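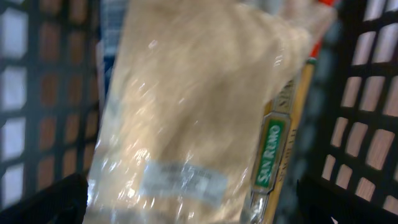
bread + pasta, the glamour

ok thread. reorganizing the pantry stuff before we move to the Cedar street place. I have one evening and a lot of opinions

first problem is bread. where does bread LIVE. it can't go under anything, it can't go at the bottom, and the bag slides off whatever you lean it on

current theory: bread stands up next to the pasta box. pasta box is stiff so it works like a bookend. San Remo doing structural work in this household

asked the group chat how they keep bread and got 91 messages. 91. half of them about freezers

Chrysoula says slice it, freeze it, never think about it again. Our freezer drawer is full of peas and a thing from April so no

second problem, everything we own ends up on the table. Every grocery trip. bags come in, table dissapears, we eat dinner standing at the counter like horses

so new rule as of tonight. nothing stays on the table overnight. groceries get sorted into a basket and the basket goes on the shelf. table gets wiped. done

I like this table btw. Reddish brown, nice grain, I forget that for weeks at a time bc there's a cereal box on it

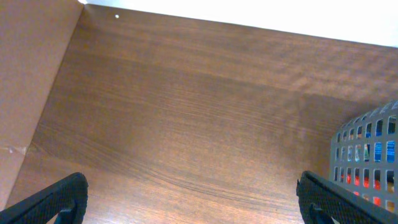 Magnus Nisbet: we did the no-stuff-on-the-table rule and it lasted till the mail came. you need a mail spot or you're cooked

ok fair. mail spot. adding it to the list. mail spot = hook by the door, or the top of the microwave if I'm being realistic

also to everyone asking, no I'm not buying a Pallau organizer set. they're nice. I looked at the cart total and closed the laptop. $200 for boxes to put boxes in

third problem. non food stuff that comes home with the food. toothpaste, batteries, sponges. it all lands in one heap and then there's toothpaste in the pantry for a month

Fatemeh's system is two passes. First pass is just food / not food, no thinking. second pass is where it goes. I tried it last week and it was so much faster, I was doing both at once before and walking laps around the apartment with one sponge

so the basket. plain plastic one, dark gray, little slots all over the sides. nothing special, which is kind of the point. you can see what's in it without digging, crumbs fall out when you tip it, rinses off in the tub 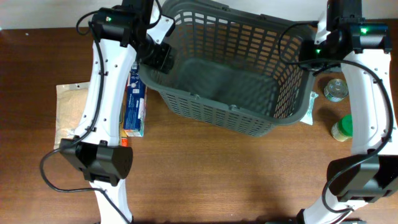 rules for the basket so far:
heavy stuff first
bread LAST, always last, on top
toothpaste doesn't ride with the food, it goes straight to the bathroom
if it's full it's full, no second basket. a second basket is how you get a third basket

paper bags and envelopes get folded flat or they go in recycling. I had a stack of those behind the trash can, 50 easy, for what. what was I planning

pasta question for you all: leave it in the box or decant? I had the tall jars once and never knew the cook time on anything. Box has the time right on it. team box

Javiera just texted "team jar, cut the time off the box and tape it on the jar" which ok that's good, annoying

still to do: spices, the drawer of lids, whatever is going on under the sink. not tonight tho

moving the shelf over by the window tommorow so the basket has a spot that isn't the floor. will post if it fits, I measured it at 800 mm and then lost the tape measure so we'll see

making toast now, bread's out anyway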